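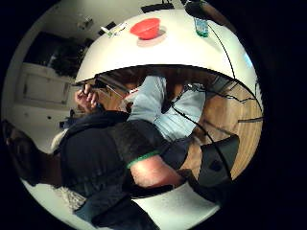 Tips for recording pouring demonstrations at a table

Updated July 28, 2023

These notes cover hand-recorded pours: a person wearing a sensor glove, a water bottle and a bowl. They were written for the Drulach kitchen set and apply to most small tabletop tasks.

Bottle and bowl
Use a bowl in a strong, plain colour. White on a pale table is hard to segment later. Set it down where the wrist can turn fully without the elbow hitting the chair. Start with the bottle part full. A brimming bottle glugs, and the first second of the pour is then useless for timing.

Glove and marker
Tighten the strap with the fist closed, then open the hand. If the marker stalk rocks, redo it. Keep the printed face of the marker flat and dry; a water droplet on a black square can cost the tracker several frames. Wipe with a lint-free cloth, never paper towel.

Cables
Run them off the side away from the pouring hand. Leave enough slack to reach the far edge of the bowl. Power bricks stay at the other end of the table from the water.
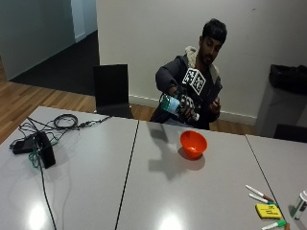

Said Ashour wrote in to say that the tilt matters more than the marker. On the Edo recordings he had people pause for 2 seconds with the bottle level before tipping it, and the model learned the pause as part of the pour. He now asks for one continuous movement and trims the start afterwards.

We have adopted this. The September batch had the same fault in 100 episodes and those were relabelled by hand.

Lighting
Glossy tabletops throw back ceiling lights. Move the bowl out of the bright patch before moving the lamp. A matte cloth also works, but it wrinkles under the bowl and must be smoothed between takes.

Between takes
Return the bowl to a slightly different spot each time. Identical starts give a model that pours onto bare table when the bowl is shifted. Change the bottle every 30 takes, label and all.

Discard a take if the hand stops to adjust the glove. Keep spills, and tag them as spills. The full set stands at 2,101 episodes, spills included.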